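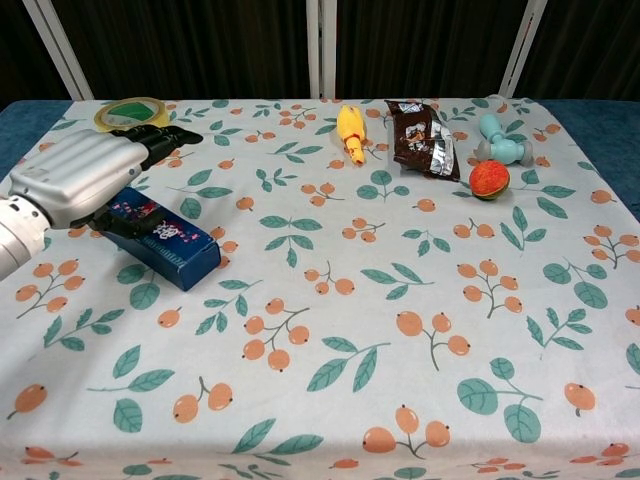
Raising Teens Well, Session 3: Sleep
Cinthorpe Family Learning Center, Jitotville
Notes by Ánh Khúc, September 16, 2022

Hi everyone! I talk fast and I know some of you were scribbling like mad last time, so these notes cover most of what I plan to say tonight, plus a couple of things I'll probably forget. Write all over them.

Where we left off

Last session was about food and moods, and a lot of the questions at the end were really sleep questions in disguise. Why is she fine at dinner and a monster at breakfast? Why does he eat a whole box of cereal at 11 at night? I said we'd get to it, and we will, although the cereal one is partly just that teenagers are hungry.

The body clock moves

If you take one thing home, please let it be this. When kids hit puberty their internal clock shifts later. The signal that says "okay, getting sleepy now" shows up later in the evening than it did when they were nine, often by an hour or two. Sleep pressure (the tired feeling that builds up the longer you're awake) also seems to build more slowly in older teens. So you've got a kid who can't fall asleep at 9:30 even with the lights off and the best intentions in the world, and then the school bus comes at the same awful time anyway.

I spent most of my oldest's eighth grade year calling him lazy. I'm not proud of it. He'd lie there staring at the ceiling and I'd stand in the doorway being mad at him for being awake, and that has never put anybody to sleep.

How much do they need?

Most teens do best on eight to ten hours a night. Plenty of them get less than that on school nights, and you can usually tell by the weekend. Watch for:

Sleeping way past noon on days off
Falling asleep in the car on short rides
Needing three alarms and a parent
Crying or blowing up over small stuff, more than is normal for your kid
Grades sliding in the first class of the day and holding steady in the later ones

One of these on its own doesn't tell you much. My daughter falls asleep in the car if we're going to the mailbox.

Light, screens and the great phone war

Bright light in the evening pushes the clock later, and bright light in the morning pulls it earlier. Everybody jumps straight to the phone, and yes, the phone matters, but I think we underrate what's on it. A group chat in the middle of a fight will keep a kid up no matter how orange you make the screen.

In our house the phones charge in the kitchen, mine too. The first week was horrible. It helped a ton that I bought them each a plain alarm clock, so "but I need it to wake up" was off the table from day one.

Mornings: open the blinds, eat near a window, walk the dog. In March when the clocks change I start us on this a few days early and I still get complaints.

Weekends

Sleeping in a little is fine! I aim for no more than two hours past the school day wake-up. If they go until 2 p.m. on the last day of the weekend they won't be tired that night, and you start the week in a hole. Short afternoon naps are okay too, keep them under half an hour if you can.

Caffeine

Read the can. Energy drinks vary a lot and some hold more than one serving. Caffeine hangs around for hours, so I'd cut it off at lunch.

When to call the doctor

Loud snoring most nights, gasping or pauses in breathing, legs that won't settle, being wiped out after plenty of sleep, or trouble sleeping that drags on for weeks. Also call if the sleep trouble comes with a low mood that isn't lifting, and if your kid ever talks about not wanting to be here, don't wait for an appointment, get help that same day.

Please don't start melatonin or any other supplement without asking the pediatrician first, even the gummy kind.

For next time

Keep a sleep log for one week. Bedtime, best guess at when they fell asleep, wake-up, mood at breakfast. Let your teen fill it in if they're willing, and do one for yourself while you're at it. Bring it along, crumpled is fine.

Session 4 is friends and conflict. Same room, park on the Tikkanen side.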